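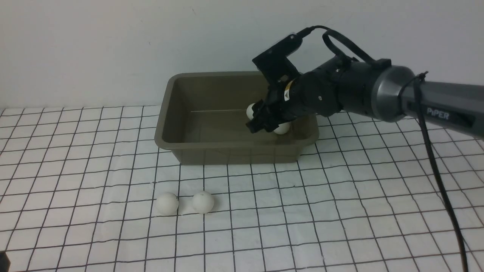

学生课题报告 | 社会调查类

老街茶馆里的闲话:一份关于邻里交往的小调查

写这份报告之前,我在外婆家住了大半个假期。外婆每天早上六点多出门,说是去喝茶,其实一壶茶能从热喝到凉,主要还是坐在那里听别人说话。我跟着去了几回,慢慢就觉得,这件事值得认真写一写。

我们小组一共发出问卷118份,对象是老街一带常去茶馆的居民,另外又做了30次面谈,每次短的一刻钟,长的能聊一个上午(有位爷爷从粮票一直讲到孙女的高考志愿,我们实在舍不得打断他)。指导我们的是交换教师Gwenaël Gilbert,他中文说得很慢,却特别爱听方言,老人们也都愿意跟他多讲几句。

问卷里有一题问“您来茶馆最主要是为了什么”,选“喝茶”的人比我们预想的少得多,选“见熟人”的最多。还有几位在旁边空白处写了字,比如“家里太静”,比如“老伴走后才来的”。录入到这几份的时候,大家都停了一会儿。
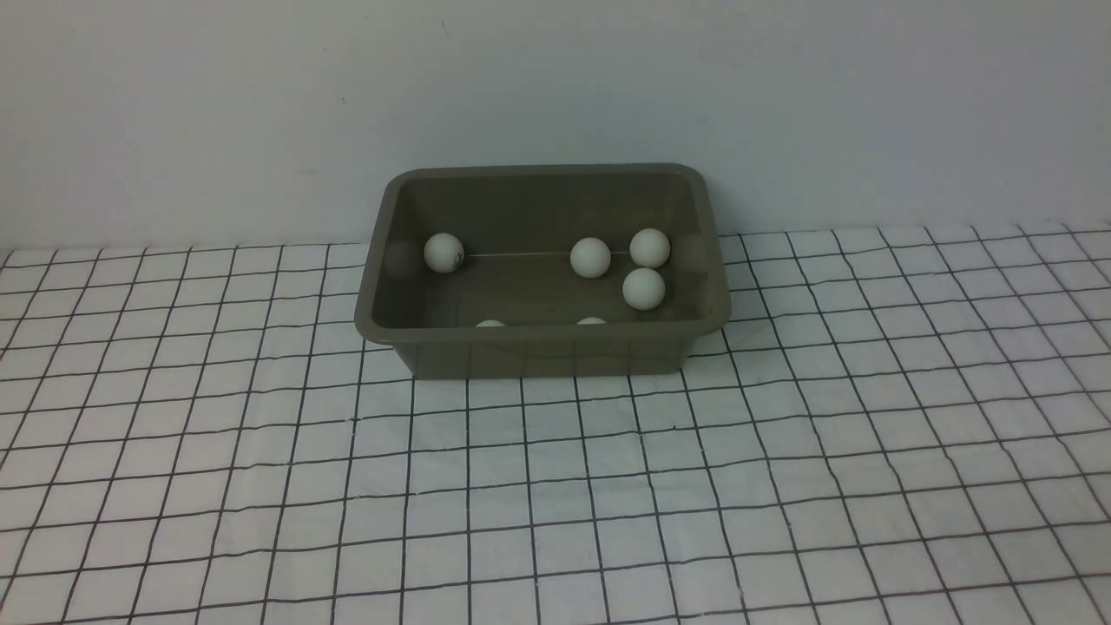 面谈整理起来最费工夫。录音转成文字以后,光是听不准的方言词就标了满满几页,后来还是请外婆一个一个念给我们听。我们把谈话内容归成家事、物价、身体和旧事几类,其中旧事说得最久,而且同一件事常常有好几个版本,谁也不肯让谁,争完了又互相添水。

不足的地方也要老实交代。年轻人的样本很少,下午场去得也不够,茶馆老板娘还提醒我们,冬天和夏天来的完全是两拨人。所以我们打算一月份再去一趟,把问卷里两道问得太绕的题改短,顺便把打印好的报告带给几位老人家看看,字号已经答应他们要放大。

2020年8月27日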